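3.2 Construção da pinça em oficina partilhada

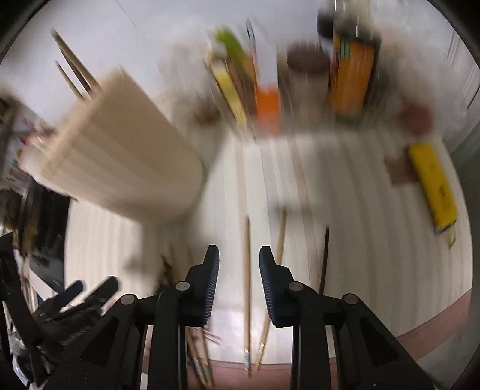
Figura 3. Pinça manual Cestis, de dois dedos com almofadas azul-escuras caneladas, e varetas finas de madeira pousadas na superfície de trabalho.

Porque construir uma pinça manual em vez de comprar um braço completo?
Porque o braço completo custava mais do que a renda anual da oficina, e porque a maior parte das perguntas que nos interessavam dizia respeito aos dedos. Um dedo que não consegue agarrar uma vareta na mão de uma pessoa também não a vai agarrar na ponta de um motor caro.

A pinça, a que chamámos Cestis depois de esgotados nomes melhores, foi construída na oficina Prata, um espaço partilhado onde a bancada se reserva por ordem de chegada e as chaves sextavadas se consideram, por tradição, bens comuns em trânsito. O requisito inicial cabia numa linha: pegar num objeto fino pousado numa superfície lisa, levantá-lo e largá-lo noutro sítio sem intervenção da outra mão. A segunda linha, acrescentada em fevereiro por Damián Cisneros, exigia que tudo se pudesse desmontar com uma única chave. Foi a segunda linha que nos deu trabalho.

O mecanismo de fecho usa braços articulados, com parafusos a servir de pivôs de ambos os lados (Figura 3). Experimentámos antes uma cremalheira impressa, cujo desempenho foi excelente até ao momento em que alguém apertou com vontade. A articulação tem mais folga, mas a folga distribui-se pelos dois dedos e, com algum treino, o operador aprende a compensá-la. Reconhecemos que “o operador aprende” é uma frase que esconde muita coisa; a secção 4 tenta desenterrar parte dela.

A abertura máxima entre almofadas é de 90 mm. O valor resultou do comprimento dos braços que já tínhamos impressos, e a justificação ergonómica veio depois, com a serenidade que as justificações posteriores costumam ter. Para os objetos deste estudo a abertura é generosa. Em varetas, chega a ser um incómodo: a mão percorre quase todo o curso do gatilho antes de tocar em alguma coisa, e os participantes menos pacientes fecham os dedos ainda durante a descida, empurrando a vareta para o lado.

As almofadas passaram por três versões. A primeira, lisa, deixava rodar as varetas em torno do ponto de contacto. A segunda, coberta com fita de espuma, segurava-as bem e degradava-se depressa, largando migalhas que encontrámos mais tarde em projetos alheios. A terceira, canelada, é a que se usa em todos os ensaios aqui relatados. As nervuras foram moldadas em elastómero num molde impresso, com 23 minutos de espera antes de desmoldar; quem desmoldou mais cedo obteve formas interessantes e nenhuma almofada. Guardámos duas dessas peças na prateleira da oficina, onde desempenham funções pedagógicas.

Escolhemos as varetas de madeira como objeto de ensaio por três motivos de peso desigual. São baratas, são ligeiramente irregulares, e a Prata tinha uma caixa delas deixada por um curso de maquetes. A irregularidade revelou-se útil. Varetas metálicas calibradas, que usámos numa fase preliminar, produziam resultados muito limpos e muito pouco parecidos com o que acontece numa bancada em uso. A madeira empena, lasca e muda de cor de peça para peça, o que obriga quem opera a olhar para cada uma antes de a apanhar.

O procedimento foi deliberadamente simples. Espalhavam-se varetas sobre a superfície, sem gabarito nem marcas de posição, e o operador recolhia-as uma a uma. Considerou-se conseguida a recolha em que a vareta era levantada e largada no recipiente de destino sem cair pelo caminho. Uma vareta que caísse dentro do recipiente por acidente contava como falhada, regra que gerou a única discussão acalorada de todo o projeto e que mantivemos por teimosia metodológica. Quando duas varetas subiam juntas, registava-se falha e apontava-se o sucedido numa coluna própria.

No total registaram-se 1588 tentativas, em sessões limitadas a 100 cada uma. O limite foi imposto pelo polegar do operador e não tem outro fundamento teórico. Em sessões mais longas, a força de fecho diminuía no fim e as falhas acumulavam-se de um modo que dizia mais sobre tendões do que sobre almofadas. A última sessão ficou incompleta por ter coincidido com a reserva de bancada de um colega que construía um aeromodelo e que, com inteira razão, queria a bancada.

Não tentámos arrumar o espaço em volta da zona de ensaio. A decisão tem custos: o fundo varia de sessão para sessão, conforme o que os restantes utilizadores da oficina lá deixam, e qualquer método que dependa da aparência do fundo terá dificuldades com estes dados. Tem também a vantagem de corresponder ao que um sistema doméstico encontraria. Numa versão anterior do protocolo previa-se um pano cinzento por trás da superfície; o pano foi comprado, estendido uma vez e requisitado para tapar uma impressora.

O registo das tentativas fez-se com o Fikton, um pequeno programa escrito por nós que grava a hora, o resultado e um comentário livre. O campo de comentário foi pensado para anomalias técnicas. Na prática, serviu de diário, e a sua leitura integral não se recomenda a quem tenha financiado o trabalho. Ainda assim, foi nele que detetámos o desgaste do pivô esquerdo, anotado por dois operadores como “range” e por um terceiro como “canta”, antes de a folga se tornar mensurável. O parafuso foi substituído e as tentativas anteriores à troca estão assinaladas no conjunto de dados.

A comparação com a Wostico, a pinça de mola que a oficina usava anteriormente, limita-se aqui à construção; os resultados quantitativos seguem na secção 4. A Wostico tem menos peças, pesa menos e monta-se em menos tempo. Falha sobretudo nos objetos finos, por as pontas se cruzarem ligeiramente quando fecham sem carga. Corrigir esse cruzamento exigia uma guia adicional, e a guia exigia uma segunda chave, possibilidade que a linha acrescentada em fevereiro excluía. A Cestis respeita a regra da chave única com uma exceção, um parafuso de fenda no punho, que Cisneros aceita sob protesto e que consta da lista de alterações para a próxima versão.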